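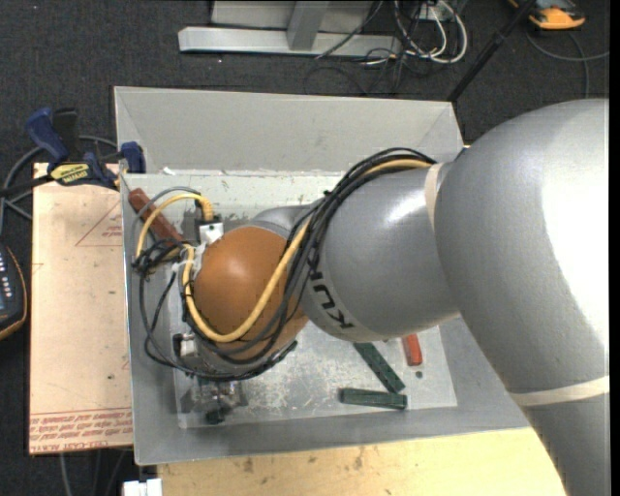 Marleny Rivadeneyra wrote that the second gripper should not be accepted until its cable routing had been reviewed, as the grip faults were logged mainly at large wrist angles.

Ticket 2472 - Gripper comparison, KUKA cell, Nomdale laboratory
Opened: 26/02/2024
Assigned to: Natanael Seixas
Status: Pending supplier

Reported problem
During bin picking trials with rectangular blocks, the controller lost the grip-confirmed signal from gripper 2. Gripper 1 completed the same program without a fault. The signal returned each time the arm was sent to its home position.

Actions taken
Controller settings for both grippers were compared and found to match. The signal cable was replaced with a spare from Andgate. The fault came back on pick 13, with the wrist turned toward the bin wall.

The yellow and black cables at the wrist are to be checked for strain through the full range of motion. The loop may be too short for this gripper - its connector sits lower than the one on gripper 1.

Comment, Jhair Villca
Please repeat the run at reduced speed before changing the loop. If the fault remains, speed can be ruled out and the Karamanlidis bracket may be ordered.

Response, N. Seixas
Agreed. The reduced-speed run will use the same program and the same blocks. Gripper 2 remains restricted to test use, and results will be added to this ticket.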